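Wurnano handling rules -- progress report to Skilteck
3 July 2019

1. Where we are

Since the last report we finished the second draft of the handling rules for small metal parts. The draft has now two sections, one for the person who holds the gripper and one for the person who checks the recordings after. The project has 3,662 recordings in the archive, and all new ones are made under the second draft. The older ones stay marked as "before rules" until we decide what to do with them.

2. Rules for thin tools

Hex keys were the most difficult item in the spring, and the first draft said only "hold firmly", so each operator understood it differently. We wrote this rule again from the beginning:

- The long shaft goes between the two central fingers, and the short bent end stays above them.
- The key should stand close to vertical before the operator begins to move.
- Fingers are closed fully before lifting. If the key turns in the grip, the attempt is kept but marked -- it must not be deleted.
- The operator's free hand stays away from the linkage arms while the fingers close.

The grip position we ask for is the one shown, with the key upright in the seam of the fingers.
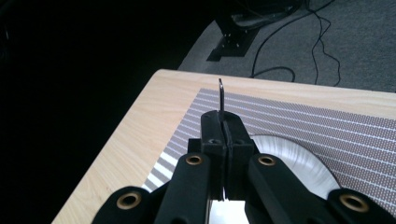 3. Inspection of the grippers

Before each session the operator looks at the screws on the fingers and at the brass bushings, and signs the sheet. Grikard asked us to add a limit for play in the joints. We do not have a good number yet. For the moment the rule says that any play which can be felt by hand must be reported, and I know this is weak.

4. Review by Chmielewska

Chmielewska read the draft and sent 80 comments. Most are about wording and we accepted them. Two are still open: who has the right to stop a session, and how long the signed sheets must be kept. We would like to hear the opinion of Skilteck on the second one, as the grant agreement does not mention paper records.

5. Delays and next steps

The translation of the rules is late, and operators work now from the English text only. We moved some hours from travel to translation, with no change to the total budget. The final version is still planned for December. Before that we will send you the third draft together with the inspection sheet.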